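The council has finally put up a sign at the corner of Gromel Road and Selside Street, two years after Drita Nikolovski first wrote to them. Nearly 3,000 vehicles go through there on a school day and there was nothing to tell drivers coming down the hill that the lane ends.

I was behind the crash in July. A ute clipped a small hatchback and pushed it into the kerb. Both drivers got out and walked about, and the police came from Dalgleish and took names.

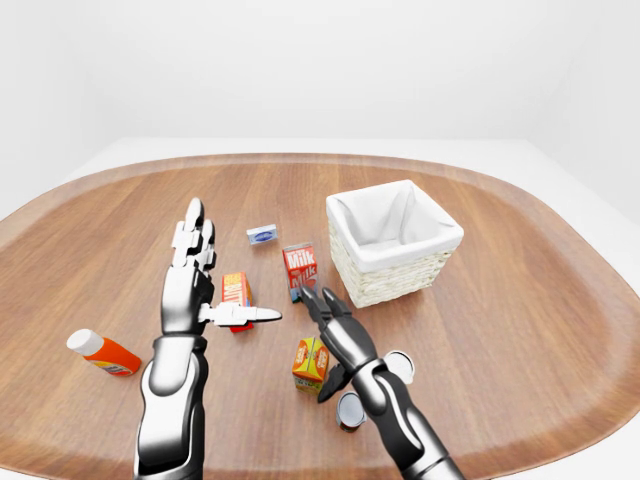
Two arms at the table, with the left hand held upright.

I gave my details to the officer and went home. A week later I got a call asking for a written statement, so I wrote down what I remembered, including the colour of the lights, and dropped it at the station. Todor Ristić from the bakery did the same. He had heard it but hadn't seen it. 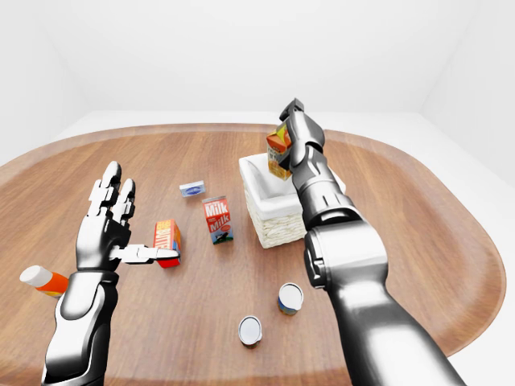
Wooden table, white walls.

The sign is yellow and stands just past the 477 bus stop. Blagoje Babić thinks it should be further up the hill. I drove it twice this week and I agree with him, as the trees hide it until you are nearly there. I'll write to the council after the holidays.

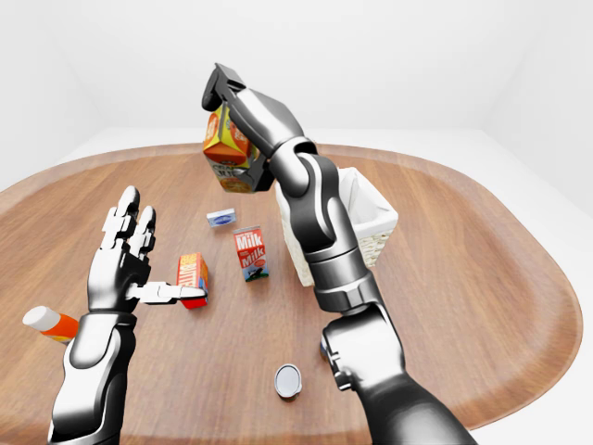
Do you have to stop if you only saw a crash?
I'm no lawyer, so check the rules where you live. I stopped because I had a clear view, and I left my phone number with the police.

Posted 12/15/19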